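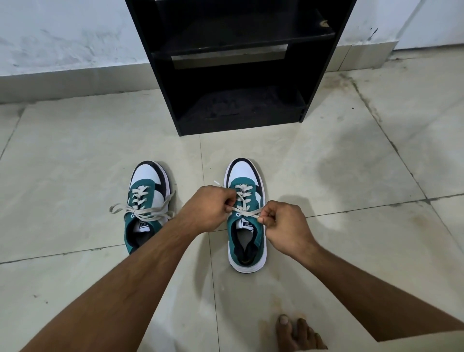
Lesezeit: 3 Minuten · 7 Antworten

Kopfkamera oder Handgelenkkamera für Schnürsenkel?

tiefenkarte
2021-04-10
Wir vergleichen gerade zwei Kameras für Aufnahmen von Handarbeit, mit denen später ein Zweiarmaufbau angelernt werden soll. Aufgabe ist Schuhe binden. Kandidat eins ist die Brirkine am Kopf, Kandidat zwei sind zwei kleine Goltton an den Handgelenken. Das Bild oben zeigt die Ansicht von oben: rechter Schuh in Arbeit, beide Enden in den Händen, der linke noch offen. Den Knoten bekomme ich so gut ins Bild, aber der linke Unterarm liegt über einem Teil der Senkel vom linken Schuh. Wie löst ihr das?

parallelbacke
Gar nicht. Wenn der rechte Schuh gebunden wird, ist der linke egal. Der Arm verdeckt nichts, was für den laufenden Schritt gebraucht wird.

tiefenkarte
Für den Schritt stimmt das. Ich will aber durchgehend verfolgen, wo die losen Enden liegen, sonst muss die Zuordnung beim zweiten Schuh neu anfangen.

kabelsalat_nord
Bei Schnürsenkeln würde ich auf die Handgelenke gehen. Wir haben das mit Goltton auf dem Palacios-Arm gemacht, allerdings mit Kordel und einem Zweifingergreifer. Der Kontaktpunkt ist fast immer sichtbar. Nachteil: Man verliert den Überblick, sobald die Hände dicht zusammen sind, dann sieht jede Kamera vor allem die andere Hand.

drehgeber
Dem widerspreche ich. Genau beim Zusammenziehen sind die Hände dicht zusammen, und das ist die Stelle, um die es geht. Auf dem Bild sieht man beide Griffe, links das Ende zwischen Daumen und Fingern, rechts zwischen Daumen und Zeigefinger. Das bekommt am Handgelenk keiner so sauber hin. Ich würde bei der Kopfkamera bleiben und den Winkel etwas steiler machen.

kabelsalat_nord
Steiler heißt, dass die Stirn oder der Scheitel weiter nach vorn muss. Nach zehn Minuten tut der Nacken weh. Schon probiert.

drehgeber
Dann die Halterung kippen, nicht den Kopf. Die von Dirik hat ein Gelenk dafür.

greiferfritz
Mich würde mehr der Greifer interessieren. Womit wollt ihr das am Ende nachmachen? Ein Flachsenkel auf hellem Boden ist das eine, aber mit Parallelbacken bekommt ihr ihn nicht von den Fliesen hoch. Unsere Backen rutschen flach darüber. Mit dünnen Fingerspitzen aus Silikon ging es in 7 von 10 Versuchen, mit den Serienbacken in keinem.

tiefenkarte
Geplant sind zwei Palacios mit weichen Spitzen. Der Senkel muss am Anfang nicht vom Boden weg, wir können ihn auf den Schuh legen. Später soll er schon vom Boden kommen.

parallelbacke
Dann nehmt die Aufnahmen auch so auf. Beim linken Schuh fächern die Senkel nach beiden Seiten auf und die Enden hängen weit weg. Wenn der Roboter sie immer auf dem Schuh vorfindet, passt das nicht zusammen.

greiferfritz
Guter Punkt. Und einen Satz mit dunklen Senkeln dazu. Hellgrau auf cremefarbenen Fliesen mit grauen Fugen ist für die Segmentierung unangenehm. Bei uns wurden Fugen als Senkel erkannt, bis wir den Untergrund gewechselt haben.

tiefenkarte
Das mit den Fugen haben wir auch. Ich habe 1.144 Bilder von Hand korrigiert. Einen anderen Boden will ich trotzdem nicht, der Aufbau soll mit normalen Wohnungen klarkommen.

drehgeber
Wie belichtet ihr? Die Brirkine zieht in der Automatik hoch, sobald etwas Schwarzes größer im Bild ist. Bei dem Regal hinten wäre ich vorsichtig und würde fest einstellen.

tiefenkarte
Bisher Automatik. Fest auf 1/2.000 wird mir drinnen zu dunkel, längere Zeiten verwischen beim Festziehen. Ich teste noch dazwischen.

kabelsalat_nord
Nimm beides parallel auf, Kopf und Handgelenke, und wirf später weg, was du nicht brauchst. Synchronisieren über den Dirik-Controller, der gibt einen gemeinsamen Takt aus.

parallelbacke
Das verdreifacht die Datenmenge für einen Vorteil, den hier noch keiner gezeigt hat. Ich würde erst mit der Kopfkamera allein trainieren und schauen, wo es scheitert.

tiefenkarte
Ich mache einen kleinen Satz mit allen drei Kameras und einen größeren nur vom Kopf. Die gekippte Halterung ist bestellt. Ergebnisse kommen frühestens im August, vorher sind die Arme belegt.

greiferfritz
Schreib dann bitte dazu, welche Shore-Härte die Spitzen haben.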